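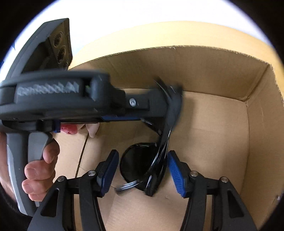

呼吸と座る時間の組み立て方
話者用メモ
2021年9月25日 Domlow会場 午後の部

開始前
マイクの音量を確認。鐘は演台の左。照明は最後の実習のときだけ落としてもらう。スライド1は表題のまま、参加者が座り終わるまで出しておく。

スライド1 表題
挨拶は短く。普段はPlositzのスタジオで朝のクラスを担当している。今日の話は、ヨガや瞑想をすでに少しやっている人が、自宅でひとりで続けるときの時間の組み立て方について。ポーズの指導はしない。床に座っても椅子に座ってもよいと伝える。途中で姿勢を変えるのも立つのも自由。

スライド2 家での練習が止まるところ
クラスに通っている人から一番よく聞くのは「家だと何をしていいかわからない」という話。クラスでは順番を先生が決めている。家ではそれを自分で決めることになり、マットを敷いたあとに考え始めて、そのまま時間が過ぎる。
自分の場合も同じだった。2月に腰を痛めて動く練習ができなくなり、座る練習だけが残った。最初の週はほとんど毎日、座ってから何をするか迷っていた。この話は長くしない。腰のことを聞かれたら休憩時間に答える。

スライド3 先に決めておくこと
決めておくのは二つだけ。始める合図と、終わる合図。
始める合図は動作がよい。カーテンを半分閉める、膝に布をかける、湯のみを置く。言葉でもかまわないが、疲れている日は言葉のほうが省略されやすい。
終わる合図は音がよい。タイマーを使うなら、画面が見えない位置に置く。電話機を使う人は通知を切っておく。音は弱めに。大きな音で終わると、そのあとしばらく肩が上がったままになる人がいる。
ここで一度止めて、各自の合図を紙に書いてもらう。書けた人から顔を上げてもらう。全員を待たなくてよい。

スライド4 呼吸の部分
吸う息には手を加えない。吐く息だけを少し長くする。数えるのが好きな人は数えてもよいが、数を増やすことを目標にしない。
苦しくなったら普通の呼吸に戻す。これは必ず言う。息を止める練習は今日は扱わない。妊娠中の人、血圧や呼吸器の治療を受けている人は、主治医に相談してから始めるように伝える。めまいが出たら目を開けて床を見る。
質問が出やすいのは「鼻か口か」。鼻が通っていれば鼻で。詰まっている日は口でもよい。花粉の時期にクラスを休む必要はない。

スライド5 座る部分
姿勢の説明は簡単に。坐骨が座面に当たっているのを感じる。膝が腰より高くなる人は、畳んだ毛布を敷いて座面を上げる。手の位置は自由。目は閉じても、半分開けていてもよい。
考えごとが始まったら、始まったと気づいて息に戻る。戻る回数が多い日も、練習としては普通の日と変わらない。回数を記録する必要はない。
眠くなる人は時間帯を変えてみる。食後すぐは避ける。夜しか時間が取れない人は、照明を少し明るくし、椅子に座る。

スライド6 記録のつけ方
自分が使っているのはYazzieという小さな手帳。見開きの左に日付、右に一行。内容は「雨の音」「膝が冷えた」くらい。良し悪しは書かない。
手元の手帳には463行ある。読み返すと、長く座った日より、短くても朝のうちに座った日のほうが続きやすかったことがわかる。これは自分の記録の話で、全員に当てはまるとは言わない。
手帳を回覧してほしいと言われた場合は、最初のページだけ見せる。アプリのほうがよい人はアプリでよい。連続日数が表示されるものは、途切れたときにやめてしまう人がいるので、表示を消せるか調べておくとよい。

スライド7 季節と練習
秋に入ると、朝の室温が下がる。夏と同じ時間に同じ服で座ると、終わるころに足先が冷えている。靴下と上掛けを先に出しておく。
日の出も遅くなる。夏に早朝でうまくいっていた人は、同じ時刻にこだわらず、明るさに合わせて後ろにずらしてよい。家族の起きる時間とぶつかるなら、座る場所のほうを変える。廊下でも台所でもできる。
季節の変わり目に何かを新しく始めたくなる人は多い。マントラを足す、香を焚く、本を読む。足すのは一度に一つにして、しばらく続けてから次を考える。ここは早口になりやすいので、ゆっくり話す。

スライド8 二人でやる場合
家族や友人と一緒に座るときは、長さを短いほうに合わせる。向かい合うと気が散る人が多いので、横に並ぶか、背中を向ける。終わったあとに感想を言い合う決まりは作らなくてよい。話したければ話す。
子どもが途中で入ってきたときは、そのまま膝に乗せて続けても、そこで終わりにしてもよい。

スライド9 実習
照明を落としてもらう。長さは先に伝える。今日は吐く息を長くするところから始めて、途中から何もしないで座る。
鐘を鳴らす。自分も一緒に座り、参加者の様子は目を開けて見ておく。咳をする人がいたら、水を飲んでよいと小さな声で言う。途中の誘導は2回まで。
一つめ「吐く息が終わるところを待ってください」
二つめ「ここからは数えるのをやめて、そのまま座っていてください」
終わりの鐘のあと、すぐに話し始めない。指先を動かす人が出てきたら照明を戻してもらう。

スライド10 質問
出なければこちらから一つ挙げる。「毎日できないときはどうするか」。答えは、できなかった日の分を翌日に足さないこと。次の日はいつもの長さで座る。
痛みについての質問には、その場で判断しない。座って痛むなら姿勢を変える、続くなら医療機関へ、と答える。
流派の違いを聞かれたら、自分が習った範囲で話すと断ってから答える。

スライド11 連絡事項
配布資料は出口の机。Sevonの会場で続きの回を予定しているが、日程は未定。決まったら受付の掲示に出る。
毛布は畳んで棚の下段へ戻してもらう。借りた座布団は入口側の箱へ。
次の発表者の準備があるので、個別の質問は廊下で受ける。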